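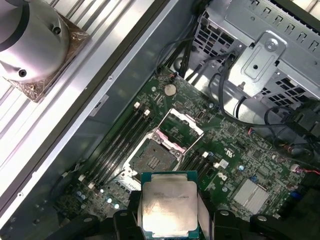 Search this site Enter keywords Go

Wed 26 January
By the shop desk

Anlow takes in used servers by the pallet. Some go back out as working machines and the rest are broken down for parts. The repair floor has 20 benches, and one of them, at the far end by the loading door, has a robot arm on it. The woman who runs that floor has been there since the company was a single unit behind a tire shop. She agreed to talk about what the arm does all day and what it can't do yet, on the condition that we print no names.

"People come in and want me to say it's taking over or it's a toy," she said. "It does one job pretty well and two jobs badly. I have had employees like that."

The job it does pretty well is moving processors. When a board comes in for a swap, the old chip comes out, a tested one goes in, the cooler goes back on. A trained person does the chip part in under a minute. The arm is slower.

"It's slow and I don't care," she said. "The contacts in the socket are what I care about. On these boards the pins are in the socket, and they're like hair. You drop a corner of the chip on them and the board is scrap. I've done it. Everybody on this floor has done it."

She keeps a log of damaged sockets. In the year before the arm, the floor put 935 boards through a processor swap and wrote off more than she wanted to say. The arm started work last May and has done 106 swaps that she would call clean, meaning no person touched the chip between tray and socket. She won't compare the two until it gets to 1000.

"Ask me then," she said. "The easy boards went first. That's how you'd do it with a new hire too."

The control software is Kadlec, which the company licenses by the month. She described it as fine. The fingers were another matter. The first pair came with the arm and were too thick to get in beside a socket with memory slots on both sides. A small shop called Torness cut the next pair, and those needed two rounds of changes.

"You have to hold it by the edges and you have to let go," she said. "Picking up is easy. Letting go is where it shifts on you. A person feels it sit down flat. You give it that tiny wiggle and you know. The arm is going by what it sees and how hard it's pushing, and that is less than you'd think."

The chip also has to go in facing the right way. There are notches on the edge and a small mark at one corner, and the arm checks for those before it moves over the board. If it can't find them it stops and a light comes on at the bench. In a bad week the light comes on a lot. Glare off the metal lid is the usual trouble, and the bench lamp has been moved four times.

We asked what it does badly. Cables, she said, before the question was finished.

"Cables are never in the same place twice. Somebody ran them in a hurry in a data center years ago and they lie across whatever they want. I can push a bundle over with the back of my hand and not think. The arm tries to go around it, or it stops." A person clears the way first and puts things back after — that is two trips to the bench for every board.

The other is thermal paste. Old paste has to be wiped off the cooler and the chip, and it can be dry on one and soft on the next. The arm was tried on wiping for a couple of weeks. It either left a film or got paste on the edges. That work went back to people, who use a cloth and alcohol and do it while talking about something else.

A second company, Clutus, has offered a machine that would take the lid off a server, unplug the cables and lift out the drives. She went to see it run.

"It ran on their server," she said. "I asked if I could bring one of mine next time, one with a bent rail. They said sure. We're still setting a date."

Nobody has lost a job over the arm, she said, though she has not filled one spot that came open. The person who looks after it used to do swaps by hand and now spends the day loading trays, clearing cables and reading the log. He says his wrists feel better and the afternoons are longer.

Does she have any robots at home?

"A vacuum. It gets stuck under the same chair every time," she said. "I'd pay real money for one that empties the dishwasher. A plate is a lot bigger than a processor, but my plates aren't all one size and they don't come in a tray. My kids load it, too. You should see how they load it."

She had a pallet due at two and went to open the door for it.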